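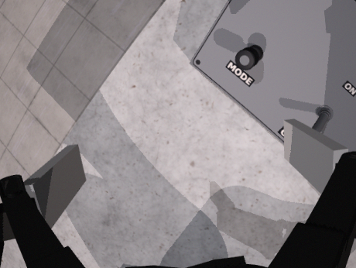
Mimoza Todorova has sold kitchens for Dreltard, and she no longer believes much of what the showroom says about stone. "They tell you it lasts a lifetime," she says. "Whose? I have seen one stained in 2 weeks by a beet."

Her own quote from Akbulut came to $4000, with $79 on top for a sealer. I asked if the sealer works. She shrugged. "It works on the invoice."

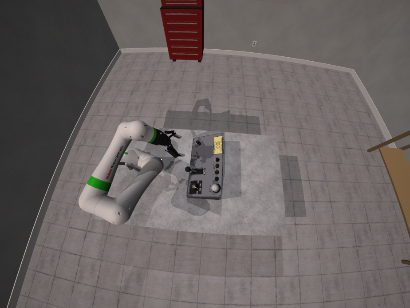

Gray floor tile in a small room.

Arwel Mostyn, who fits counters in Zarkilby, is kinder to the trade - but not by much. He says the words "low upkeep" should come with a number of hours attached. When I put it to him that customers like the natural look, he laughed. "They like it in July. By winter they want the brown specks gone." 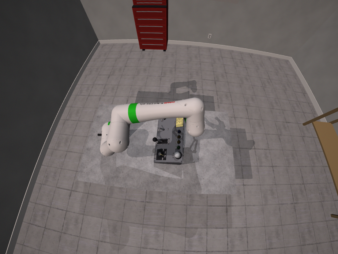 Square room, tiled in gray.

Would either of them buy stone again? Todorova says no. Mostyn says he might, if someone else paid. His own kitchen has a secondhand wood top that cost him $70, and he hasn't oiled it yet.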